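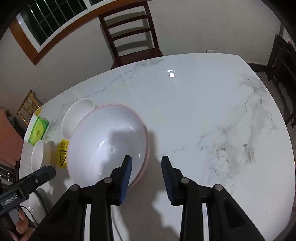
What should a small site buy first? Spare finger pads, as they held up work more often than any other part.

3 min read

Hillville budgeted for 56 pads at the start and 400 in the full plan. Kingi quoted 2935 for the first order – Laner was cheaper but slower to deliver. We set aside three spare grippers per site.

Figure 1. Stacking task used for costing: bowls and dishes nested on a marble-patterned table. 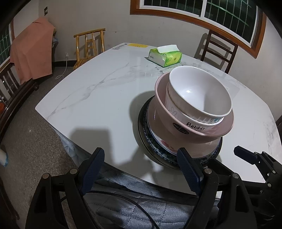
4.2 Replacement costs

Drutar bills repairs separately, so we list them apart from purchases.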